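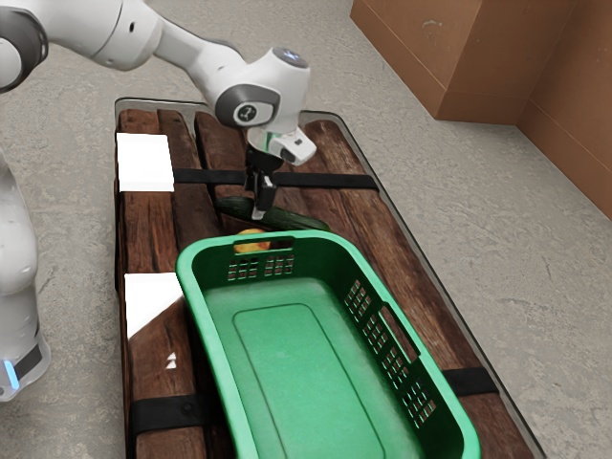 4. Buying and keeping cucumbers at home

4.1 What people buy

Cucumbers were the fresh vegetable most often named in the Wirkusstead kitchen diaries, ahead of tomatoes and lettuce. We had expected potatoes to come first, but many households bought potatoes in large bags and wrote them down only once in the whole diary period. The diary form, adapted from the one used by Zervas and Drakos in Candodley, was sent to 600 addresses and asked for each item on the day it was bought, the day it was first cut and the day the last of it was eaten or thrown away. The third date was the one most often left blank.

Most diary keepers bought one cucumber at a time, whole, as part of a larger shop. Half cucumbers were sold at the Dalley Road shops for a little over half the price of a whole one, and few people chose them. When asked about this in the follow-up interviews, several said that the half seemed poor value, even where they also said they seldom finished a whole one. One woman bought a whole cucumber each week, used the first half in sandwiches and gave the rest to a neighbour's guinea pigs. She did not count this as waste and we have not counted it either.

Larger households cut the cucumber sooner after buying it and finished it sooner. People living alone tended to cut it within a day or two but took much longer to reach the end. This agrees with the Candodley results, although the homes there were on the whole bigger, and the form was filled in by whoever did the cooking.
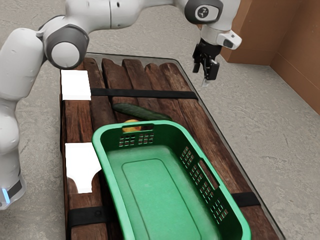 4.2 Where it is kept

Nearly all diary keepers put the cucumber in the fridge, usually in the bottom drawer with other salad. A small group kept it on the worktop or in a cool larder until it was cut and then moved it to the fridge. This second habit was more common among people who also grew some vegetables of their own, and among those who had learnt it from a parent. Markos Dimitriou, who carried out the interviews, noted that people were quite firm about their own way of doing it and rarely knew that other ways existed.

Once cut, the cucumber was treated in many different ways. Some covered the cut end with film or foil, some stood it in a jar with a little water, and some did nothing and sliced off the dry end the next time. The last group described the dry slice as a normal part of using a cucumber, in the same way as the ends of a loaf. It went into the food bin or the compost and did not appear in the diary at all, which means that our figures for waste are too low by an unknown amount.

4.3 How people decide that it has gone off

Few people used the date on the label. Of the 12 households interviewed, most said they judged by feel, pressing the fruit near one end and then the middle. Softness at the end was often cut away and the remainder kept. Softness in the middle meant the whole thing was thrown out. A slimy skin was treated the same way, whatever the flesh was like beneath.

Looks mattered less than we had thought. The cucumbers on sale locally were green, and some had a slightly bumpy, glossy skin with one end darker than the other (Figure 3). A paler end did not worry anybody we spoke to. Yellow patches did, and two people said they would not buy a cucumber with any yellow on it -- though one of them grew her own and ate those yellow or not.

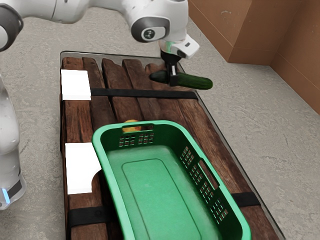 Smell came up only twice, both times in connection with fruit that had been left in a sealed bag. Taste came up more often. Bitterness was blamed on age, on the variety, on dry weather and on cutting from the wrong end. We did not test any of these beliefs, and they did not seem to change how long a cucumber was kept.

The December diaries need some care. Fewer cucumbers were bought in that month, and more of them were thrown away whole. Grigore Onu has suggested that they were bought for guests and then forgotten behind other food, and two of the interviews support this. The number of December forms is small, however -- 17 came back complete -- and we have kept them apart from the other results in the next section.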